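Collecte de démonstrations (apprentissage robotique)

Un article de l'encyclopédie collaborative Ollen, rubrique Automatisation et robotique

La collecte de démonstrations désigne l'ensemble des pratiques par lesquelles on rassemble, pour un système d'apprentissage, des exemples de gestes accomplis par un robot sous la conduite d'une personne. On dit aussi, selon les équipes et selon les habitudes de chacun, recueil de trajectoires, enregistrement d'épisodes ou, plus familièrement, « faire des démos ». Le terme couvre aussi bien le travail sur une machine réelle, dans un atelier, que le travail en simulation, où le robot, le mobilier et les murs sont calculés par un logiciel. C'est surtout de cette seconde forme qu'il sera question dans les lignes qui suivent, et le lecteur curieux de la première trouvera largement de quoi s'occuper dans l'article « Guidage manuel ».

Principe

L'idée est ancienne et, il faut bien le dire, assez attachante : on apprend à la machine comme on apprend à un apprenti, en lui montrant. Une personne, que l'on appelle l'opérateur ou le démonstrateur, pilote les bras du robot au moyen de manettes, d'un casque ou d'une paire de leviers. Pendant ce temps, le logiciel note à intervalles réguliers la position de chaque articulation, l'ouverture des pinces et ce que voit la caméra du robot. Un enregistrement complet, du point de départ jusqu'à la fin de la tâche, forme un épisode. Les épisodes réunis forment un jeu de démonstrations, et c'est ce jeu que l'on donne ensuite à un modèle pour qu'il apprenne à associer une vue et une posture au mouvement qui doit suivre.

On parle alors d'apprentissage par imitation. Le modèle ne reçoit aucune règle écrite du genre « tendre le bras droit, puis fermer la pince » ; il doit retrouver cette logique dans les exemples, avec tout ce que cela suppose de patience de la part de ceux qui les préparent (et de ceux qui attendent les résultats !).

Le point de vue du robot

Dans beaucoup de projets, la caméra principale est placée sur la tête de la machine, légèrement en arrière du buste. Le modèle apprend donc à agir en ayant sous les yeux son propre corps blanc, ses deux avant-bras dressés et, plus loin, le meuble sur lequel il doit travailler.
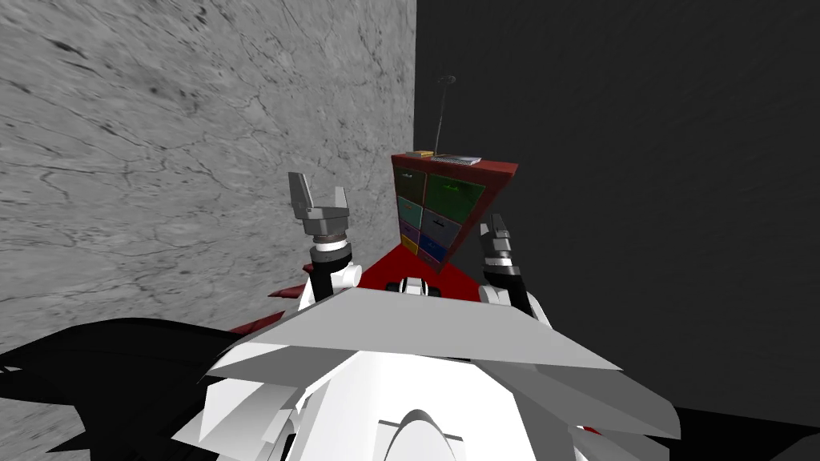
Ce choix a longtemps fait débat. Une caméra fixe, posée dans un coin de la pièce, donne des vues plus stables et plus faciles à relire pour un être humain, mais elle oblige à la replacer exactement au même endroit lorsqu'on passe de la simulation à l'atelier. Une caméra embarquée suit le robot partout. Elle a en revanche le défaut de tout faire basculer dès que la tête s'incline : un même tiroir peut se présenter droit dans un épisode et fortement penché dans le suivant. Les équipes qui débutent s'en inquiètent souvent et cherchent à corriger l'inclinaison après coup ; les plus anciennes la laissent telle quelle, en considérant que le modèle devra de toute façon s'en accommoder un jour.

Il existe enfin des montages mixtes, avec une petite caméra à chaque poignet. Ils sont très appréciés pour les gestes fins, comme saisir un bouton ou glisser un doigt de pince derrière un rebord, et un peu moins par les personnes chargées du stockage des fichiers.

Déroulement d'une séance

Une séance commence par la remise en place du décor virtuel. Le logiciel tire au sort, dans des limites fixées d'avance, l'orientation du meuble, la couleur de certains éléments et la position de départ des bras. L'opérateur vérifie que les pinces répondent bien, ouvre et ferme chacune d'elles, puis lance l'enregistrement.

Vient ensuite le geste lui-même. Pour un meuble à tiroirs, l'un des exercices les plus répandus, on demande habituellement d'approcher une seule pince de la façade pendant que l'autre bras reste en retrait. Les débutants ont tendance à oublier ce second bras et à le laisser dériver doucement, ce qui semble sans gravité mais se retrouve fidèlement imité par le modèle quelques semaines plus tard. On leur conseille donc de choisir une position de repos confortable et de s'y tenir.

À la fin de l'épisode, l'opérateur indique si la tâche lui paraît accomplie. Il peut ajouter une courte note : hésitation au début, contact trop appuyé, meuble mal orienté. Ces remarques, écrites sur le moment et parfois dans un style très personnel, rendent de grands services à ceux qui relisent.

Les séances trop longues sont déconseillées. Le projet Wostitz, dont les carnets de travail ont été mis en ligne par ses auteurs le 2 novembre 2018, recommandait de ne pas dépasser 100 épisodes par personne et par jour, avec une pause tous les 5 épisodes pour les nouveaux venus. Les carnets racontent aussi, avec beaucoup de franchise, combien les gestes de fin de journée devenaient brusques, et comment Paula Rusu, qui coordonnait la relecture, avait fini par reconnaître chaque opérateur à sa manière de freiner avant le contact.
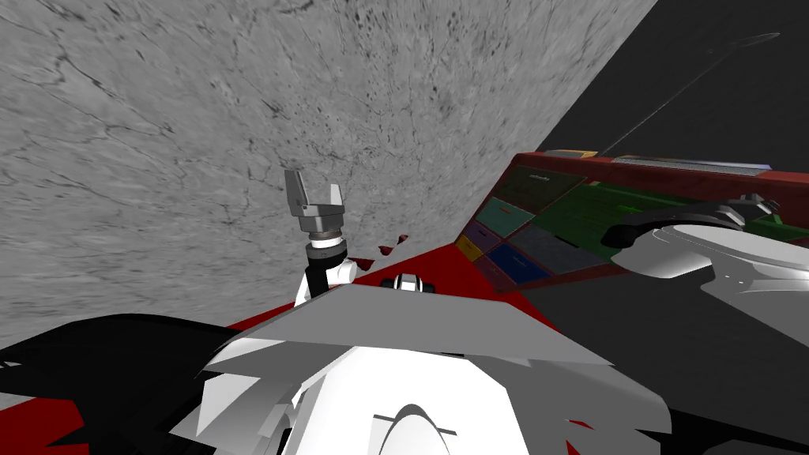
Karim Karaki

Variété des exemples

La question que posent presque tous les nouveaux venus est celle de la quantité. Elle est légitime, mais celle de la variété compte au moins autant. Un jeu composé d'épisodes presque identiques apprend au modèle à réussir dans un seul cas de figure ; il suffit alors de déplacer le meuble de quelques centimètres pour que le bras s'arrête devant le vide. On cherche donc à faire varier les points de départ, la vitesse d'approche, l'angle sous lequel la pince se présente et, si le logiciel le permet, l'aspect des murs et de la table.

Le recueil Stuvus, souvent cité dans les cours d'introduction francophones, réunit ainsi 3325 épisodes enregistrés par des personnes d'expérience très inégale. Ses auteurs, Beat Moser et Innes Baird, avaient d'abord voulu ne garder que les démonstrations les plus élégantes. Ils sont revenus sur cette décision après avoir constaté que leur modèle, nourri de trajectoires impeccables, ne savait absolument pas se rattraper quand il s'écartait un peu du chemin. Les épisodes où l'opérateur manque sa prise, recule et recommence ont donc été réintégrés, à la condition que la tâche soit menée à bien.

Cette place accordée à l'erreur corrigée est aujourd'hui assez largement admise. Il reste des désaccords sur la proportion à retenir, et l'on trouvera chez Karim Chamoun, dans son manuel d'atelier, un plaidoyer très vivant en faveur de séances entières consacrées au rattrapage : l'opérateur y prend la main alors que le bras est déjà mal engagé, et n'enregistre que la sortie d'embarras.

Tri et annotation

Une fois les épisodes recueillis, il faut les relire. Le tri se fait généralement en deux passages. Le premier, automatique, écarte les fichiers incomplets, ceux dont les images et les positions d'articulations ne sont plus synchronisées et ceux où le robot ne bouge pas. Le second est confié à des personnes, qui regardent les épisodes en accéléré et s'arrêtent sur les moments douteux.

L'annotation consiste à découper l'épisode en étapes (approche, contact, traction, retrait) et à y joindre une phrase décrivant la consigne. Cette phrase mérite plus de soin qu'on ne lui en donne d'ordinaire. « Ouvre le tiroir » ne suffit pas lorsque le meuble en compte plusieurs ; il faut préciser la couleur, ou la place dans la colonne, et s'en tenir au même vocabulaire d'un annotateur à l'autre. Le vert et le bleu-vert, en particulier, ont nourri des discussions interminables, l'éclairage calculé pouvant assombrir une façade d'un épisode au suivant au point d'en changer le nom. L'équipe du simulateur Saab a réglé l'affaire en attribuant à chaque tiroir une désignation fixe, indépendante de la teinte affichée à l'écran, et en ne traduisant cette désignation en mots courants qu'au tout dernier moment.
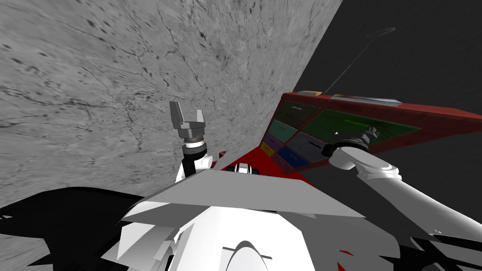
Combien d'épisodes faut-il recueillir avant de lancer un premier apprentissage ?

Pour une tâche simple et un seul meuble, on commence d'ordinaire avec un petit lot, jusqu'à 200 épisodes, que l'on complète ensuite selon les échecs observés. Mieux vaut essayer tôt et revenir enregistrer ce qui manque, plutôt que d'attendre un jeu que l'on jugerait complet.

Limites

La simulation rend la collecte rapide et peu coûteuse, et elle a le grand mérite de ne rien casser. Elle simplifie cependant les contacts. Les frottements d'une glissière, le jeu d'une poignée, la souplesse des doigts d'une pince y sont représentés par des calculs approchés, et il n'est pas rare de voir un objet traverser légèrement un autre. Un opérateur habile apprend vite à profiter de ces facilités, parfois sans s'en rendre compte, et transmet alors au modèle des gestes qu'aucun meuble véritable ne tolérerait.

L'absence de sensation dans la main est une autre difficulté. La plupart des manettes ne renvoient aucun effort, si bien que l'opérateur juge de la pression à l'œil. Certains laboratoires ajoutent une vibration au moment du contact ; d'autres affichent une petite jauge dans un coin de l'écran, solution moins raffinée mais que l'on s'approprie très vite.

Enfin, les démonstrations portent la marque de ceux qui les font. Un gaucher et un droitier n'abordent pas un meuble du même côté, et un jeu recueilli par une seule personne en garde toutes les manies. Il est d'usage, lorsqu'on publie un recueil, d'indiquer combien d'opérateurs y ont participé et comment ils ont été formés.

Voir aussi

Apprentissage par imitation
Guidage manuel
Préhenseur à deux doigts
Téléopération
Transfert de la simulation au réel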